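Reading time: 4 min
Print this chapter | E-mail this chapter

Chapter 20. When the Planner and the Camera Disagree

Most of the code in this book so far has assumed the world is where we left it. Start of every run, read the state, build the plan, go. Fine on paper. In this chapter we drop that. Perception gives a guess, the planner has to live with the guess, and the controller finds out how good it was.

The running example is Lidano, the small task runner from Chapter 4. Two object types only: a block and a drawer. Few skills – reach, grasp, pull, place, push. Enough to break in plenty of ways. 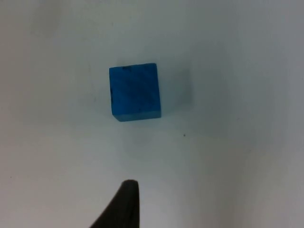 20.1 LOCATING THE BLOCK

Start with the easy half. Blue on white, so a colour threshold does most of the work. Take the mask, fit a rectangle, read off centre and angle. Two traps. First, the side face of a cube is the same colour as the top, near enough, so a tilted view drags the centre towards the camera. Second, a soft shadow next to the block will creep into the mask if the threshold is set too loose. Mesfin Beyene's fix in the first version of Lidano was to split the mask by brightness and keep the bigger part. Crude, but it held up over 537 logged grasps and we still use it.

Angle matters more then people expect. A few degrees off and one finger lands early, the block turns, and the pose you stored is now wrong. Re-read it just before closing.

20.2 DRAWERS AS STATE

A drawer is harder. Not a thing with a pose but a thing with a number: how far out it is. Lidano keeps one number per drawer, zero for shut, one for fully open. Grey front, grey frame, hardly any contrast between them, so do not look for the panel edges. Look for the handle.
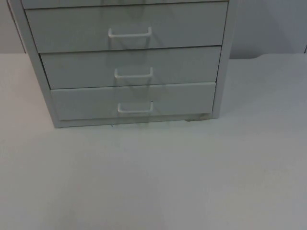

Fig. 20.1 Drawers shut. White U-shaped handles, thin dark seams between the fronts.

Handle position in the fixed view maps to the drawer number by a lookup table, one table per drawer. Kiros Chala built ours from 136 readings, by hand, with a ruler. Slow. Worth it. A table beats a clever formula when the camera is bolted down, and loses badly the moment somebody knocks it – see the re-calibration routine in 20.5.

20.3 WHICH CAMERA TO BELIEVE

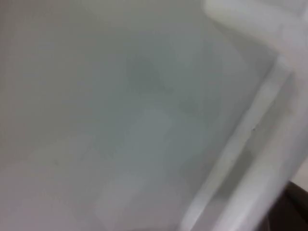
Each view gets a confidence score and the score has to drop when the view is poor. Sounds obvious. In the first Lidano release it did'nt drop, and the wrist estimate would overrule the fixed one even when there was nothing sharp to match against. The rule now: measure local contrast, and under the limit the wrist estimate is kept in the log but not passed to the planner. The planner only ever sees one number per object, plus how old it is.

Age is the part students leave out. An old good reading can be worse than a fresh poor one. Put a time stamp on everything.

20.4 ORDERING THE STEPS

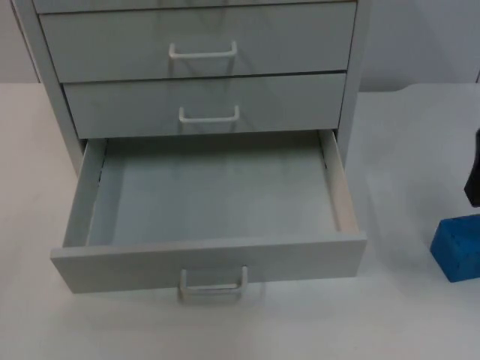

The planner works backwards from the goal. Block in drawer needs drawer open and block held. Both cannot be done at once with one gripper, so open comes first, then grasp. Write these as preconditions, never as a fixed script, or the runner will happily pull at a drawer that is already out. Check the precondition again after each skill. If it fails, replan from the current state and do not go back to step one.

Eldana Tekleab's exercises at the end of the chapter use the same preconditions. Do the first two before reading 20.5.

Print | E-mail
Contact: Vondby Course Texts, Plaltitz | © Vondby | Back to top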